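Stiso Reference
Home | Topics | Materials | Enclosures | Index | Log in

Slotted vent panel

A slotted vent panel is an area of an equipment casing pierced by narrow parallel openings that let air pass between the inside and the outside. It may be molded as part of the casing or made as a separate insert. Slotted panels are found on household appliances, power supplies, audio equipment and many kinds of plastic housing. They differ from louvers, in which each opening is covered by an angled blade, and from mesh, in which the openings are woven or stamped in a grid.

Construction

In molded plastic parts the slots are usually formed in the tool. The strips of material left between them are called bars or lands. Narrow lands increase the open area but can warp during cooling, so long slots are often divided into shorter ones. Slot ends are normally rounded to reduce cracking at the corners.

The panel may sit flush with the surface or be recessed. A recess with a border around it hides small differences in surface finish and makes a slight change of color between panel and casing less noticeable.

Patterns

The plainest pattern is a single row of straight slots. Where the panel is tall, two or more rows are stacked. Rows may slant in opposite directions, giving a herringbone or chevron effect, sometimes with a straight row between them. Slant has little influence on airflow through a thin wall, and the choice is mostly a matter of appearance and mold layout.

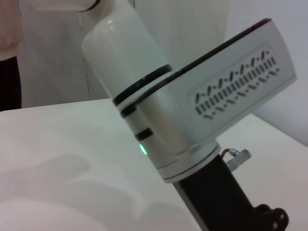

Recessed vent panel on a white casing. Straight slots run between two rows of dashes slanted in opposite directions.

Open area

Open area is the total area of the slots divided by the area of the panel. The Asto series of molded inserts was listed at 48 percent. The later Sasow series, with thinner lands, was listed at nearly 80 percent and required a stiffening rib behind every row. Insert width in both series was 4 inches.

Care

Dust collects first on the inner edges of the slots. A dry soft brush is drawn along the slots and not across them. Liquid cleaners should be kept off the panel, as they can run through to the parts behind it.

See also: Louver; Perforated sheet; Enclosure

Last edited Sep 17, 2025

Shares 4 | Comments 2

Duván Palomino
Is the Asto figure measured with or without the border? I get a lower value if the border is included.

Nelly Cusi
Without. The July version of the article said so and the line was dropped.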